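From: Setsuko Kuroda
To: brellcombe-printmakers
Date: 18th January
Subject: Re: Humidity and paper size for the February members' show

Mwangi Mfinanga wrote:

> Two questions before I start editioning. The call for entries gives a
> maximum sheet size but doesn't say whether that is the sheet or the
> outside of the frame. I have a pair of linocuts on 225 gsm stock that
> fit unframed and won't fit with a mat.
>
> Second, last year a couple of my sheets cockled on the wall within
> days. They were hinged at the top only. Is the Skallham Room still
> unheated overnight, and should I be mounting differently?
>
> Mwangi

Mwangi,

The maximum is the outside of the frame. The limit is 800 mm on the longer side and it comes from the hanging rails, so there is no room to negotiate. Unframed work goes on the magnet wall, where the same number applies to the sheet. If the linocuts fit bare, enter them as unframed and write "magnets" in the notes column of the form. Genalyn Lumbao is doing the layout and reads that column first.

On the cockling, top hinges were probably not the fault. Two Japanese paper hinges along the top edge are what I would use for that weight. The usual causes are a sheet framed before it has finished drying, or a sheet pressed hard against the glazing with no air gap. With oil-based ink on dampened paper I leave prints between blotters under weight for six days, changing the blotters daily at first, then let them sit in the open in the room where they will be framed. A spacer or a window mat will give you the gap.
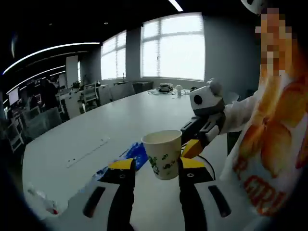 The Skallham Room is still unheated overnight. The heating comes on shortly before opening and the relative humidity drops quickly when it does. The north wall is the worst of it. I have asked Genalyn to keep works on paper off that wall and put the collagraph plates and the Ignacio blocks there instead. If you are framing, seal the back with gummed tape all the way around – masking tape lets go after one winter.

A few other items that have come up off-list:

Edition numbering. Please pencil the number at lower left, title centre, signature lower right. Artist's proofs are accepted but must be marked as such. Each member may enter up to 12 prints in the browser rack, in addition to wall work. Rack prints need a rigid backing board and a clear sleeve.

Labels. Estrella Xolalpa has the template. Give the process first and the paper second, e.g. "reduction linocut on kozo". "Mixed media" is not enough for a print show.

Press bookings. Ronaldo Panganiban has re-packed the bed of the Plurix press and the pressure settings written on the old card no longer apply. Start light and pull a test on newsprint. The colour of the new felts is different, so you will know which set you have. Put the sizing catcher against the paper and the cushion uppermost.

Mwangi, if the mats are already cut, send me the outside dimensions and I will check them against the rails when I am in next.

Setsuko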